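Vegetable basket

A vegetable basket is an open container used to gather, carry and store fresh vegetables in the home. It is usually shallow, wide enough to let the contents lie without much stacking, and fitted with one or two handles. Vegetable baskets are found in kitchens, pantries, cellars and market stalls, and many are also used as serving or display pieces.

Materials and construction

Most traditional baskets are woven from willow, rattan, split oak or rush. A weaver begins with the base, bends the stakes upward to form the sides, and finishes with a rolled or braided border. Handles are either worked into the border or added afterward. Wire and molded plastic versions became common in the twentieth century and are easier to wash, but they tend to mark soft produce.

The Werley pattern is an oval basket with a low side and a handle at each end. The Bognár pattern is round and deeper, with a single hoop handle, and was meant for carrying root crops in from the garden. The museum at Wuvholm keeps 207 household baskets, of which 55 are listed as vegetable baskets. The oldest of these is a willow piece from the Unwood district.

Use in the kitchen

In everyday use the basket stands near the cutting board, and vegetables are moved between the two as a meal is prepared or the shopping is put away. Large, firm items such as eggplant and potatoes are normally placed first. Peppers and cucumbers go in later or are left out if they are to be used the same day.
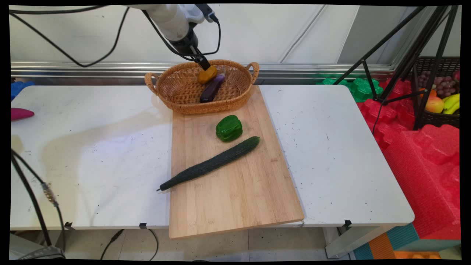 Oval woven basket with two handles, holding an eggplant and a yellow vegetable; a green bell pepper and a cucumber lie on the cutting board in front.

Not all vegetables keep well together. Potatoes last longest in a cool, dark place and turn green if left in the light. Onions are kept apart from potatoes, as each shortens the life of the other. Eggplant, peppers and cucumbers are harmed by very cold storage and can be left in an open basket for a day or two before cooking. Leafy vegetables wilt quickly in moving air and are better kept covered in the refrigerator.

Sizes

Household baskets vary a good deal. A large Werley basket is around 41 centimeters long and holds up to 5 kilograms of potatoes. Smaller ones are sold for garlic, shallots and herbs.

Care

Woven baskets are cleaned with a dry brush. Soil left in the weave holds moisture and can lead to mold, so root crops are often brushed off before they go in. A stained basket may be wiped with a damp cloth and mild soap, then dried in the shade - direct sun makes willow brittle. Broken strands in the side can be replaced one at a time, while damage to the base usually means reweaving it.

See also: Cutting board, Root cellar, Trug, Wickerwork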